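1st October, glaze bench

So happy with the square cups! The cream-yellow from the Mumik test pours is glossy and soft at the corners, and the thick rim survived. Tried one as a brush holder with the big domed makeup brush and it looks great.

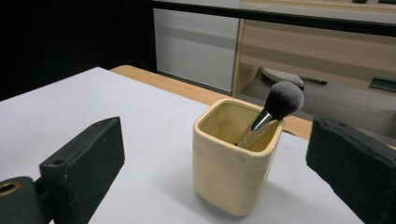
Still to sort out

Lean - the brush wants to tip well over to one side, so maybe 3 mm taller on the next Lorente batch. Dented walls stay, I love them.

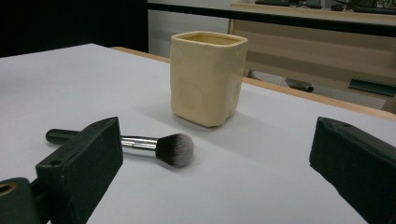
Brush sizes next. Need a slim one and a flat one to try before December. 40 g more clay per cup should do it.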